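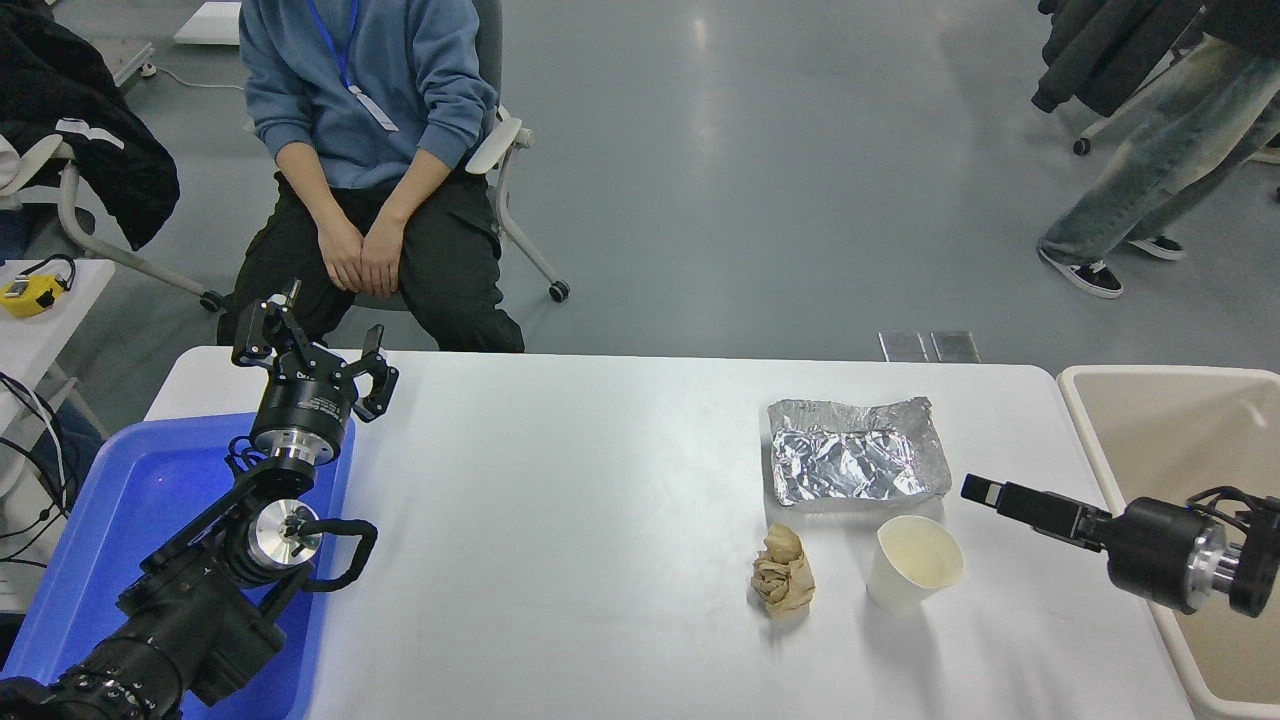
Figure 2-1. Foil, wadded paper and a paper cup on the table, with the bin at the right-hand edge.

2. Setting up and clearing a sorting table

Florkano Shared Offices, Waste Handling Guide. Revised 4/21/18 by Cadi Gape.

This section covers the small sorting table: a white table, a blue tray on the left and a beige bin on the right. It replaces the Briltik leaflet that used to be taped inside the supply cupboard. The leaflet promised that a sorting table would "transform the habits of the whole office." I have seen no sign of this. What a table will do, if it is kept clear, is give people a flat place to look at a thing before they throw it away.

2.1 Before you start

You need the table, the tray, the bin, a cloth and the current hauler sheet (form 281). Check the sheet every time you set up. The hauler changes its list more often than it admits, and last November two items came off it without any notice that I could find.

Placing the table and containers

1. Stand the table where people can reach the near side without squeezing past a chair. Chairs on the far side are fine.
2. Set the blue tray against the left end.
3. Stand the beige bin at the right edge, close enough that its rim meets the table or nearly does. A gap there will collect straws.
4. Wipe the top down and leave it bare.

Note: The bin takes what the hauler will not. The tray takes what you have checked and intend to keep for recycling. Some floors use them the other way around and say it works just as well. It may, but their loads come back too, so please follow this guide until we have better evidence.

2.2 Laying out the items

1. Put the items on the right half of the table, one at a time. Do not tip out a bag.
2. Leave space between pieces so that each one can be picked up on its own.
3. Stand cups upright, open end up. You want to see inside.
4. Leave crumpled things crumpled until you get to them.

Caution: Foil edges can cut. Flatten it with the cloth between you and the metal, or leave it alone.

The older instructions had people sort by size first, then by color, then by material. Cadi tried it (I am Cadi, so I can report on this first hand) and it added three passes over the table for no gain. Material is the only thing the hauler asks about.

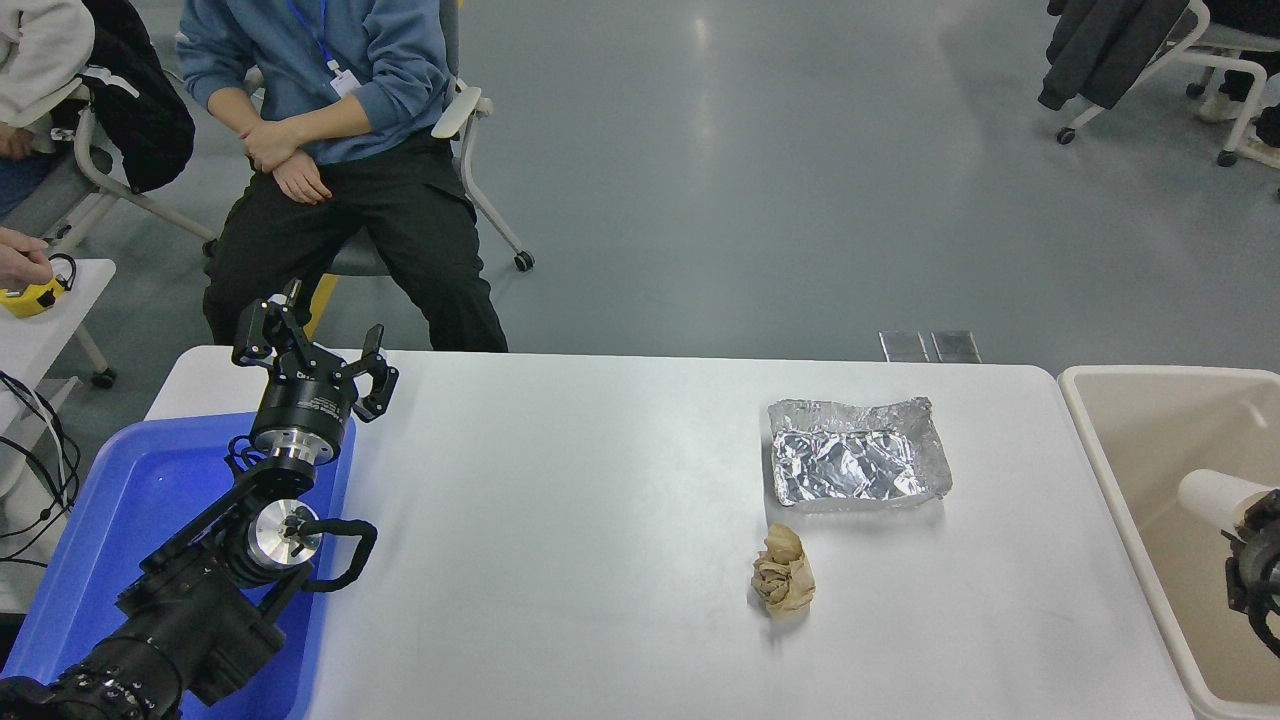 Foil and paper are the two that cause the most argument, so deal with them first.

Foil

1. Look for food. Baked-on cheese counts as food, whatever the person who baked it on tells you.
2. If it is clean, fold it loosely and set it in the tray. If it is greasy, put it in the bin.
3. Do not try to wash it at the office sink. The sink drain cost us $240 the last time somebody did.

There is a belief going around that foil has to be rolled into a tight ball or the sorting plant will lose it. I asked the hauler and got two different answers from the same desk. Until somebody puts it in writing, a loose fold will do.

Brown paper

1. Open the wad enough to see the middle.
2. Dry and clean goes in the tray. Anything with oil or sauce on it goes in the bin.
3. Pull off stickers if they come away easily. If they don't, move on.

Note: The scrunch test (squeeze it, and if it stays squeezed it must be paper) is in every poster Trekton ever printed. It tells you very little about wrappers with a coating on them. Tear a corner and look at the edge for a film.

2.3 Paper cups

Cups get their own part of this guide on account of the word "paper," which is doing more work than it should. Most paper cups have a lining. A clean-looking inside does not mean there is no lining, and the printed arrows on the base mean only that somebody printed arrows.

1. Empty the cup before it reaches the table.
2. Check form 281 for "lined cups." If the line is marked no, the cup goes in the bin.
3. If the line is marked yes, take off the lid and sleeve and put the cup in the tray by itself. Do not use it to hold the foil or the paper.
4. If the line is blank, treat it as a no.
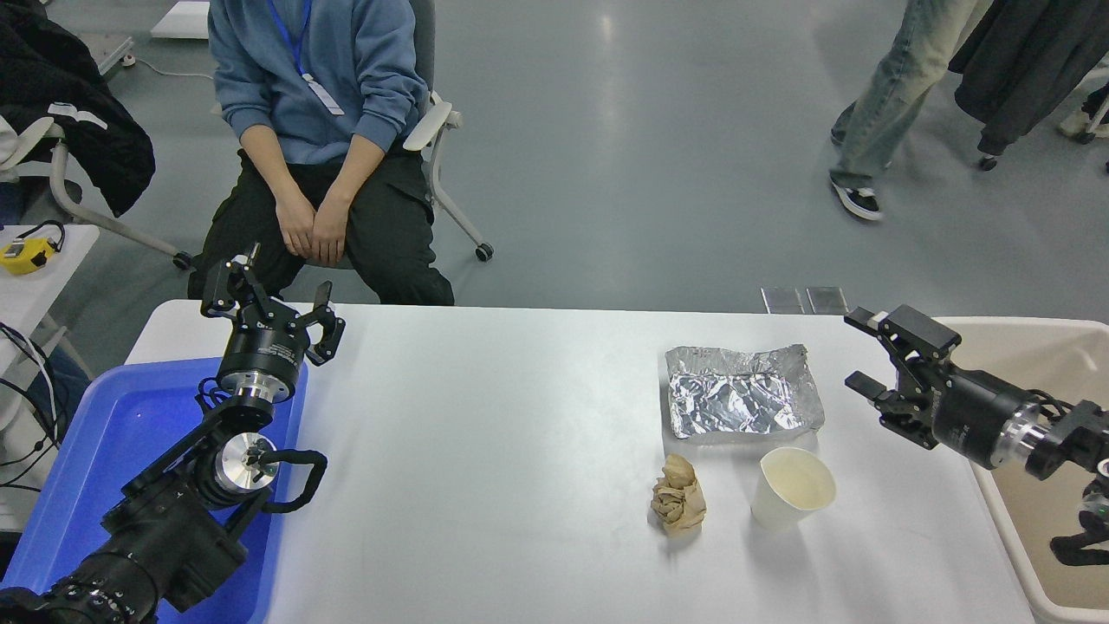 Figure 2-2. Paper and cup side by side, foil just behind them. Leave the left part of the tabletop free of waste.

The Kandpal cups from the second-floor kitchen are sold as compostable. Our hauler does not compost. Put them in the bin and save your objections for the supply order, where they might do some good.

2.4 Finishing up

1. Clear the table completely. Leave no "maybe" pile. A maybe pile is trash with a longer wait.
2. Empty the tray into the recycling cart.
3. Tie and change the bin liner if it is more than half full.
4. Wipe the tabletop again, and the rim of the bin.
5. Initial the log.

Caution: Do not press down the contents of the bin by hand.

2.5 If a load is rejected

The hauler leaves a tag on the cart. Keep the tag and copy its code into the log. Code 597 is the one we see most, and the hauler's own key gives it as "mixed or soiled," two quite separate problems. Ask which one they mean. They will say both.

Re-sort the top layer of the cart only. Digging to the bottom has been suggested more than once, always by people who were not offering to do it. If a second tag arrives the same week, stop using the tray and send everything out through the bin until you hear back from the office desk.

For carts, collection times and missed pickups, see section 3.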